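Review of the Skaris grasp-planning method, release of 7/9/19

The Olell laboratory evaluated Skaris, a method from Fleson that teaches a single arm to pick up and place household items from recorded human guidance. The authors report results with as few as 48 guided runs per task. We trained on 264 and tested on 30. 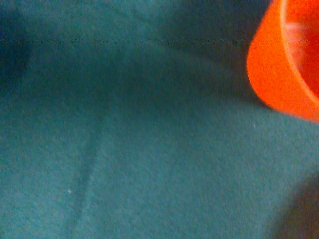

Skaris relies heavily on the wrist view, and the quality of that view sets a limit on the result. Strong color contrast, such as an orange cup against teal fabric, suits the method well. Performance declined when the target lay near the border of the view, and the published paper gives this matter one sentence.

Results with mixed objects on one table were more uneven. Sajib Samarakoon, who led the tests, recommends a second, fixed view for such work.

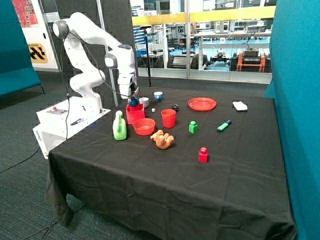 Gripper above the dark blue ball and red box, fixed view.

The method is recommended for laboratories able to collect their own runs. Setup instructions remain incomplete.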